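### 3.2 Small objects and the habit of keeping

In the interviews, people spoke first about large things: the table, the piano, the wardrobe that did not fit through the door. Only later, often when the recorder was already put away, they came to the small ones. We decided to give these small things a section of their own, as they take up much of the time when a household is cleared after a death or a move, and the literature says little about them. Ellwood, in her earlier study of rural homes, gave them one paragraph and called them "the remainder". We keep her word here, with the same meaning: objects that belong to no room and no set, and for which the owner has no name ready.

The remainder is not rubbish in the eyes of the people who keep it. In the first round of visits, 200 households answered our questionnaire, and most of them had at least one drawer, tin or tub for it. When we asked what was inside, the answers were vague. When we asked if it could be thrown out, the answers were very clear. One woman in Plovier told us that she had moved the same tub through four houses and had never looked for anything in it. Her brother, who sat beside her, had looked in it often – and, by his own account, had never found what he wanted.

We sorted the reasons for keeping into three groups. The first is repair: the piece may belong to something that still works. The second is memory, and it is weaker than we expected, as few people could connect a small object with a person or a year. The third we call delay. Here the owner does not believe that the object is useful, but does not want to be the one who decides. Delay was the most common reason in both towns, and it was given by young and old respondents alike (see Figure 2 for the kind of mixed contents we mean by the term remainder).

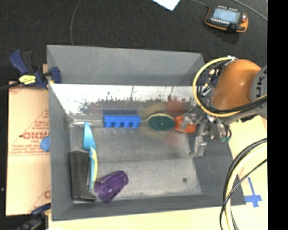

**Figure 2.** Mixed small objects in a gray plastic bin.

Delay also explains why the remainder grows. A decision that is put off once is easily put off again, and the container makes this comfortable, for it gives the object a place without giving it a purpose. Sakai described a similar pattern for paper in family businesses, where letters went into a box "for the moment" and stayed there until the business was sold. In our material the moment was just as long. Several respondents began a second container before the first was full, mostly after a change in the household such as a marriage or a child leaving home.

The size of the dwelling played a smaller role than we had assumed. In Sárközi, where the flats are narrow and storage in the cellar is shared, people kept the remainder in the kitchen or the hall. In Plovier, where most of our respondents had a garage, it was kept there. The wish to keep was the same, only the walking distance was different. What did change with distance was how often people opened the container. Those who had it in the kitchen opened it many times in a month and knew a part of its contents. Those who had it in the garage could name almost nothing.

There is one point on which we must be careful. Our respondents agreed to speak with us about their belongings, and people who are ashamed of a crowded home may have refused. Of the 300 households we first wrote to, a third did not take part, and we cannot say how their drawers would have changed the picture. We also visited during July, when many families were preparing for a move, and the question of what to keep was already on their minds. A visit in winter could give calmer answers.

Finally, a word on language. In English the respondents used "bits", "odds and ends" and "junk" almost freely, but they used "junk" only for their own things. For the belongings of a parent they changed to a softer word, even when the contents were of the same kind. We return to this difference in Section 4, where the clearing of a parent's home is treated in more detail.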